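Section 4. Setting Up the Courtside Scoring Console

This section covers first-time setup of the Perkell console at the scorer's table. It applies to basketball only. For volleyball and wrestling, load the matching sport profile first and then return to step 1.

4.1 Before you start

The main scoreboard must be mounted and connected to power. The shot clocks may be connected now or later. Keep the console switched off until step 4.

CAUTION: Do not connect the horn output to the building's public address system. The horn circuit carries a higher voltage than an audio line and will damage the amplifier.

4.2 Connecting the console

1. Place the console at the center of the scorer's table, with the display facing the operator.
2. Run the data cable from the port marked BOARD to the junction box at floor level. Tape the cable down wherever it crosses a walkway.
3. Connect the possession arrow to the port marked AUX. The two plugs are keyed and will not fit the wrong port.
4. Switch on the console. The self-test lasts 20 seconds, and every segment on the board lights during this time.
5. When READY appears, enter the sport code for basketball, which is 4, and press SET.

NOTE: If READY does not appear, switch the console off, reseat the data cable and repeat from step 4.
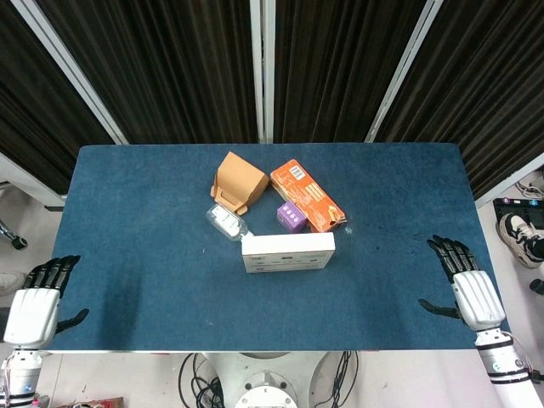

The console has rubber feet and should stand on a firm, level surface. Soft coverings let it shift when the horn key is struck hard, and loose fiber can collect under the keypad. On a table with a slightly fuzzy, carpet-like top such as the blue one shown, set the console on a rigid board first. Keep boxes and other loose items away from the keypad during play.

4.3 Setting the game clock

1. Press CLOCK, then EDIT.
2. Enter the period length in minutes and seconds. The board shows tenths of a second in the last minute of each period.
3. Enter the number of periods and press SET.
4. Start the clock, let it run briefly, and stop it. Check that the board and both shot clocks, if fitted, stop together.

CAUTION: Pressing EDIT while the clock is running stops the clock on the board. Use the correction key for changes during play.

4.4 Pairing the wireless shot clocks

Pair one shot clock at a time. Hold PAIR on the unit until its display flashes, then choose channel 9 on the console and press SET. Repeat for the second unit on the same channel — the console tells the two apart by serial number. If another court in the building is already using channel 9, choose any free channel for both units.

Once both displays show the same time, go to Section 5, Team Names and Fouls.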